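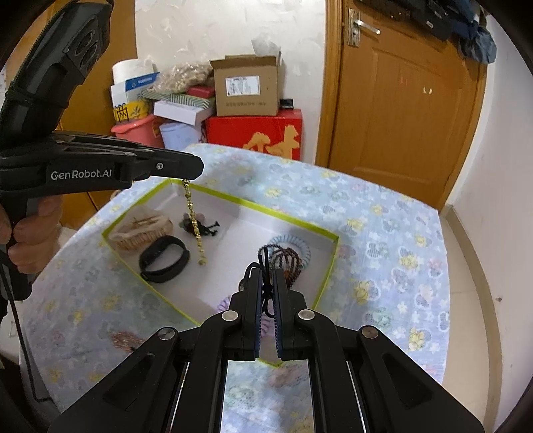 Somebody wrote, a bit before midnight:

> Hi all, long-time reader, don't post much. I moved into the Merncombe place in June (the little apartment over the bakery, for those who were following that saga) and I've unpacked everything except the small stuff. You know the stuff I mean. Hair ties, chains, odd buttons, spare keys, one earring, the tiny screwdriver for glasses. I've bought three different drawer organizers and I hate all of them. Every slot is the wrong size and I end up with a slot of "other" that is bigger than the rest put together.
>
> How do the rest of you do it? Do you sort by kind, or by where you use it? And does anybody have a way to keep necklaces from knotting that doesn't involve hanging them on the wall like a store? My bedroom has one wall that isn't window or closet and I'd like to keep it for a picture.
>
> Also, is the Trakilano system worth the money? My sister swears by it but she has four closets.

Oh, I feel this one! Welcome to posting, and congratulations on getting down to the small stuff, which is where I quit for most of a year after our last move.

First thing, because it would've saved me a lot of cash: stop buying organizers for now. Return what you can. I had the same fight with slots, and what fixed it was living with plain open boxes for a couple of months. Shoe box lids, the bottoms of tea boxes, a baking pan I never liked. They're ugly but you can shove them around, and after a while you start to see what you really own and what size pile it makes. My button pile turned out to be tiny. My pile of things that charge other things was a monster. If I'd bought a pretty divided tray on day one I would have had it exactly backwards.

On your sorting question, I'm firmly in the "where you use it" camp, and I know there are people here who will come after me for it. We had that huge thread a while back, over 50 replies, and I think it ended with half the list not speaking. But look, I sorted by kind for years. All the scissors together, all the tape together. Very handsome. And every single time I wanted to open a package by the front door I walked to the back of the house, got the scissors, cut the tape, and left the scissors by the front door. So now there are scissors by the front door and that's where they live. Same with hair ties. I keep a few in the bathroom, a few in the kitchen and a few in the car, and I've quit trying to reunite them.

The exception for me is anything you only need twice a year. Picture hooks, furniture feet, that little key for bleeding the radiators. Those go by kind, in one box, with a label, up high. You won't remember where you used the thing last so there's no point storing it there.

About your "other" slot. I don't think you can get rid of it and I've stopped trying. What I do is give it a size and stick to it. Mine is a soup bowl on top of the fridge. When it's full, I sit down with a cup of coffee and go through it, and whatever I can't name goes in the trash. (My one regret from this method is a small gray plastic hook. It belonged to the blinds. We now have blinds that lean.)

Necklaces! Okay. You don't need the wall. Things that have worked in this house:

Drinking straws. Undo the clasp, run one side of the chain through the straw, do the clasp back up, and lay it flat. It looks silly and it works great for the thin ones. It won't work for anything with beads bigger than the straw, obviously, so for those I use the next thing.

A rolled hand towel. Lay the chain out straight across the towel, roll it over once, lay down the next one, roll again. I do this for trips too and I've never had a knot come out of it. A dish towel is fine but slips more.

Little zip bags with the clasp end sticking out of the zipper. A friend from my old choir showed me that one. I'm not crazy about having so many plastic bags in a drawer, but the bags last forever, and you can see what's in each one without opening it.

And if you've already got a knot, put it down on a plate, a drop of baby oil, two sewing pins, and go at it from the middle. Pull nothing. Put the radio on. I once spent a whole ball game on one chain and it came out fine in the end, and I don't remember who won.

One thing I'd skip is tossing the chains in the same box as the hair ties. I did that when I was a kid and the elastic grabs the links and the whole lot comes up together like seaweed. It's less of a problem with chunky beads but it still bugs me.

Now, Trakilano. I've had theirs for the hall closet since we moved in and I have mixed feelings. The good part is that the pieces fit each other, and they'll sell you one piece at a time, so you can grow it slowly. The bad part is that they fit each other and nothing else. Our house went up in 1807 and there's not a square corner in it, so I've got a gap down the right side that eats gloves. In a newer apartment you might be happier. Your sister with the four closets is pretty much who it's made for. If your kitchen drawers are shallow, measure the inside height before you order and then measure it again with the drawer shut as far as it'll go with your hand still in there, because mine has a lip under the counter I never knew about.

For small things I'd sooner send you to Skoro, if the one near you is still open. They have the plain lidless boxes in the back by the paint, and they stack if you turn every other one sideways. I've been using the same set for 11 years. A couple of them have cracked and I taped them. The Ekpo ones look nearly the same and cost less but the bottoms bow when they're full, so you get a drawer that rocks. Fine for cotton balls, no good for keys.

Somebody on here recommended that fat book on household order last winter, the one with the teapot on the cover. I got it from the library and read all 306 pages, and I'd say borrow it, don't buy it. The chapter on linens is wonderful. The chapter on small things is four pages long and tells you to own fewer of them. Thanks a lot!

Last bit of advice and then I'll let somebody else have a turn. Do the bathroom drawer first. It's small, you're in there every day, and you'll know inside a week whether your setup suits you or whether you're just being tidy for company. I'd leave the desk until the end. Desks are where the pens are, and once you start testing pens you've lost the afternoon.

If you try the straws, would you write back and say what kind you used? Mine are the old plastic ones with the bendy neck (I snip the neck off) and I'm down to my last handful. I've been wondering if the paper ones go soft on you in a damp bathroom. I can picture them going fuzzy and shedding bits on everything, but I haven't tried.

And what are you going to put on that wall?

--
You are getting this because you joined the Small Rooms list. To get one digest a day, send a blank message with DIGEST in the subject line. Please trim your quotes when you reply.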